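Ticket: Sticky header jumps when the address bar hides (phone only)
Product: Jikanetti theme, blog layout
Opened by: Tania Ekanayake
Status: Open, workaround found

Hi again! So this is the header thing I mentioned in the forum, and Leire Campos told me to put it in a proper ticket, so that's what I'm doing.

On my phone, when I scroll down any long post, the header stays put at the top like it should. Then the address bar slides away and the header drops down by what looks like its own height, sits there for a second with the text showing through above it, and snaps back up. Scroll up a little and it does the same thing in reverse. On my laptop it's fine, in every browser I have, even when I squeeze the window down until the mobile menu kicks in.

What I've tried so far:

Cleared the cache and site data. No change.
Private tab. No change.
Turned off the cookie banner plugin (I really hoped it was this one). No change.
Switched to the default theme. Jump is gone, so it's something in Jikanetti or in what I've piled on top of it.
Asked Nerea Montes to open the same post on her phone. She gets it too, and hers is a different make from mine.

Update, same evening

Telmo Salcedo asked whether I have anything in the custom CSS box. Um, yes. Rather a lot — 200 lines of it, most of it copied over from my old Rilton site. I commented the whole box out and the jump was still there, but smaller! So I think there are two things going on. One piece of mine was this:

.site-header { top: 0; height: 90px; transition: all 300ms; }

Taking out the transition got rid of the slow slide, and what's left is a quick flicker. Much less ugly, but my readers would still notice it, and I certainly do.

Update, next morning

Telmo wanted to know if it happens on pages with no pictures. I made a test post with only text, long enough to scroll for a good while, and it flickers exactly the same. Then I put one photo back in near the bottom, full width, with lazy loading off, and it made no difference at all.
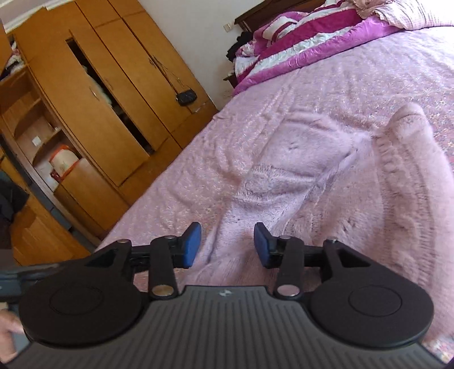
So then I went poking around in the theme's own stylesheet, and there's a wrapper around the whole page with its height set to 100vh and overflow set to auto. I changed vh to dvh on that one line and the flicker got worse, which I did not expect. Then I took the height off completely and let the page be as tall as it wants, and now the header sits still! I scrolled up and down for ages trying to break it and couldn't. Nerea checked on hers as well and says it looks right.

Only trouble is the footer. On short pages (my contact page, mostly) it now floats halfway up the screen. I tried min-height: 100vh on the wrapper and that pushed it back down, with a bit of extra scroll at the bottom that I can live with for now.

Questions for Telmo, or whoever picks this up:

Is that wrapper height there for a reason, maybe the slide-out menu? Mine still opens and closes fine without it, but I only use the plain version.
Will my change get wiped out when I update? I'm on release 9 and I edited the theme file directly — I know, I know. If there's a way to do it from the custom CSS box, please send me the exact line and I'll move it over.

I've left the test post up, it's the second one in the drafts folder and the preview link is in my forum message to Leire.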